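KESTPORT SHARED WORKSHOP
Pre-run inspection: arm and gripper build, Mostow bench
Members building: Tsion Alemayehu, Howard Staniforth
Inspected by: Dilruba Karunaratne
Date of inspection: August 28, 2020
Scope: gripper approach and grasp, checked in the simulator before power is applied to the arm.
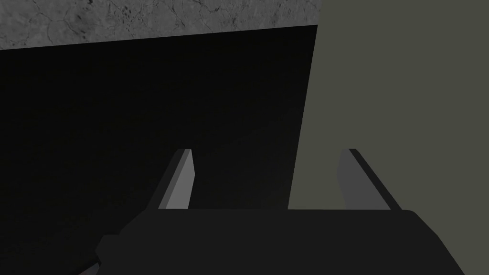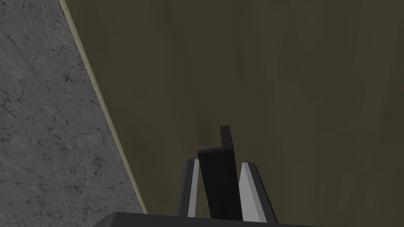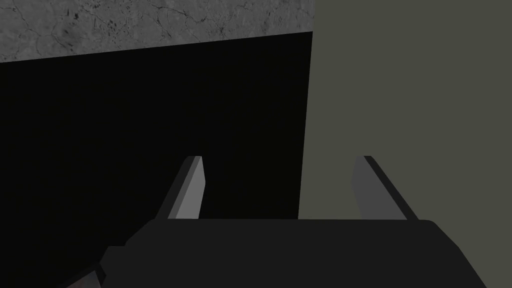

Simulator views from the gripper. First and third: fingers open. Second: black stepped part between the fingers.

1. Fingers and mounting
Model matches the parts as built – PASS
Comment: Finger length entered as 112 mm. Mr Staniforth to measure both fingers again after the screws are tightened.

2. Clearance to nearby surfaces
Clear path on approach – REFER
Comment: The black face lies close behind the open gripper. The distance cannot be judged from these views and is to be read from the simulator log.

3. Grasp
Part held squarely – REFER
Comment: A gap shows beside the left finger in the second view. Contact on both sides is to be confirmed before the closing force is set.

4. Speed limit
Set in software and locked – PASS
Comment: Limited to 5 per cent for the first powered run. Any increase requires the inspector's signature.

5. Emergency stop
Within reach of the operator – FAIL
Comment: The lead is 39 cm long and does not reach the operator's position. A longer lead is to be fitted and the button tested with the arm powered but still.

6. Supervision
Two members present – PASS
Comment: Amber Kershaw has agreed to attend. Hair tied back, no loose sleeves, eye protection worn.

Result: NOT CLEARED FOR POWER. Items 2, 3 and 5 to be closed and this sheet countersigned by Shirley Staniforth. The bench booking stands until December.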